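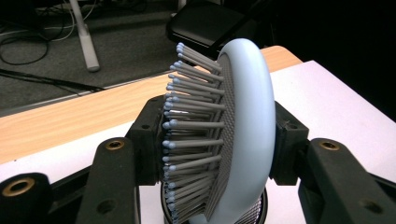
*Light blue paddle brush, ball-tipped bristles.*

Tuesday, July 21, 2020

Been meaning to write this for weeks. Quick one before work.

Why can't we buy parts for small things? Not cars, not boilers. You can get a part for a boiler. I mean the small stuff. A lid. A knob. The rubber foot off the bottom of a chopping board. The one clip that holds the battery door on a radio. You lose the clip, you lose the radio, or you tape it up and it looks like you've given up on life.

My kitchen scales did it to me in December. Zerlow, decent make, had them years. Battery cover cracked. Wrote to them. Very polite reply, no spares, would I like 10 per cent off a new set. No I would not. The scales weigh things perfectly well. I wanted a bit of plastic the size of a stamp.

So they sit there with a strip of parcel tape across the back and every time I change the batteries I have to find the tape again. Fine. I'll live. But multiply that by every house on the street.

There used to be a shop for this. Tamiru's, bottom end of Prirkgate, next to the bookies. Gebremedhin Tamiru ran it and the window was a disgrace, all sun-bleached boxes and dead wasps. But inside were drawers. Floor to ceiling. Kettle lids, hoover belts, oven knobs, fridge shelf clips, those little wheels off dishwasher baskets. You brought the broken bit in and put it on the counter and he looked at it and went off, sometimes for ages. Came back with one. 60p. Or he came back and said no, and you belived him.

I asked him once how he knew what to keep. He said he kept what people came in holding. I've thought about that a lot, more than he meant me to I expect.

He packed it in when the rent went up. It's phone cases now.

People say fine, the internet has it all. Does it? Try it. Type in the model number off the bottom of your toaster, if you can read it, if it hasn't been rubbed off by ten years of crumbs. You'll get 1,560 results and every one of them is a new toaster. Or there's a man selling the exact lever for more than the toaster cost, plus postage, from a place that ships when it feels like it. 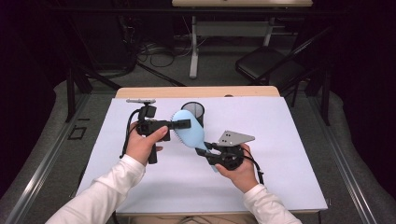
*Hairbrush and a black mesh pot.*

The other thing people say is it's cheap, just replace it. I hate this one. Cheap for who. My neighbour Stojan Matić has a Birent fan heater with a snapped dial, works fine if you turn the stub with pliers. New one is a day's food money for him, two days if he's careful. He's not being quaint with his pliers. And he's told by everyone it's "only" a heater.

And then it goes in the bin and somebody has to do something with the bin. Council tip is rammed every weekend. Perfectly good motors in there, with the wrong sort of crack in the casing.

I know the arguments. Storing parts costs money. Nobody wants to keep 200 types of knob in a warehouse on the off chance. True. But they made the knob! The mould exists, or it did. Make a few more while you're at it. Or if you won't make them, publish the drawing and let someone else have a go. There's folk with printers in the garage who'd knock one out for the price of a pint. What they haven't got is the measurements, so they sit there with a ruler guessing.

Or, mad idea, use the same clip twice. I have had 2 kettles from the same firm, bought a few years apart, and the lids don't swap. Same shape near enough. One has the notch on the left. Why. Who was helped by moving the notch.

I'm not saying everything was better before. Half the stuff in Tamiru's drawers was for things that electrocuted people. And some things are just worn out, I get it, chuck them. But there's a big gap between worn out and missing one clip, and at the moment we treat it all teh same.

What I'd want, if anyone's asking. A spares page on every maker's website, with prices on. Model numbers stamped in, not printed on a sticker. And somewhere in every town with drawers in it, rates knocked down so the person running it can eat. Could be in the library. Could be a market stall Thursdays only, I'd still go.

Right, bus. If anyone has a battery cover for the old square Zerlow, the white one, get in touch. Will pay postage.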